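Student Project Report
Utility Models and Small Appliance Makers: A Study of Short-Term Protection
Submitted 30 August 2024

1. Background

A utility model is a registered right that protects a technical invention for a shorter time than a patent. In many countries it is granted without a full check on whether the invention is new. The office looks at the form of the application, the fee is paid, and the right is entered in the register. Whether it would hold up is left for later, usually when someone tries to enforce it.

The United States has no utility model. Students here mostly learn about patents, trademarks and copyright, and the utility model gets a paragraph in the textbook. Our project looked at how small makers of household goods use it abroad, and what happens when two of them disagree.

2. Question

We wanted to know if a small firm gets anything useful out of a right that has not been examined. We split this into two parts. First, how often do such firms file a utility model and a patent application for the same invention? Second, when a dispute comes up, does the utility model help settle it?

3. Material

We started with a list of 3,299 register entries for kitchen and household devices, taken from a class data set prepared for the course. After removing entries that had lapsed before the study period and entries with no readable claims, we had 1,771 left. From these we drew a sample of 127 to read in full. Each was read by two members of the group, and where the two readings differed a third member decided.

We also used the files of one dispute, which were made available to the course with the pricing pages removed. The two firms were Trurkeck, which makes hinges and latches for appliance doors, and Wito, which sells a countertop oven called the Palomino.

4. What the entries showed

Of the 127 entries, 29 had a matching patent application filed by the same owner. This was lower than we expected. Most owners relied on the utility model alone.

The claims were short. Many covered one mechanical feature, such as a latch, a drip channel or a way of fixing a handle. Door parts came up often. On a countertop appliance the door, the seam next to it and the release button are close together, and a small change to one can mean a change to the others. Several claims tried to cover the whole group at once, and these were the hardest to read.

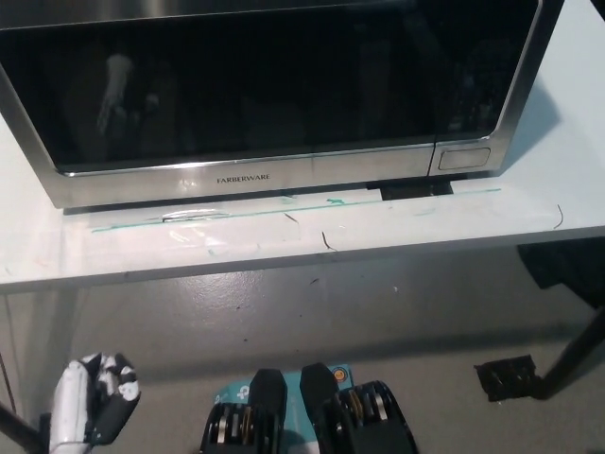

5. The Trurkeck and Wito dispute

Trurkeck held a utility model for a two-stage door latch. The first push freed the latch and the second opened the door. It wrote to Wito in December, saying that the Palomino used the same latch and asking Wito to stop selling it. The letter set a deadline of two weeks and had a draft undertaking attached.

Wito did not sign. Its reply made two points. The Palomino latch opened in one movement, so the claim was not met. And a two-stage latch had already been shown in an older catalog from a firm called Larnodard, so in Wito's view the right should never have been registered. Wito then filed a request for cancellation.

Trurkeck answered by narrowing its claim to a latch with a spring of a certain shape. The narrower claim was clearly different from the catalog, but it was also further away from the Palomino. The two sides settled before a decision. Wito kept its latch, Trurkeck kept the narrower right, and each paid its own costs.

6. Discussion

The utility model got Trurkeck a quick start. It had a registered right in hand within months and could send a letter based on it. A patent would have taken longer. On the other hand, the lack of examination meant that the older catalog only came up once the dispute had begun. A search before the letter might have found it, and there is no sign in the files that one was made.

We disagreed within the group on how to weigh this. Part of the group thought the letter was a mistake. The others thought it was a fair step, given that Wito could have been copying and Trurkeck had no way of knowing until it got an answer. We have left both views in.

7. Limits

One dispute is not enough to say how such cases usually go. The files were also incomplete - we did not see the settlement itself, only a summary of it. The sample covers household devices only, and we would not apply the results to chemistry or electronics. Matching patent applications filed under a different company name would have been missed.

8. Further work

A next group could take the 29 matched pairs and compare the wording of the claims in each. We read them but did not code them. It would also be useful to check how many owners ordered a search after registration, which some offices offer for an extra fee. Our reading sheets and the coding guide are stored with the course materials.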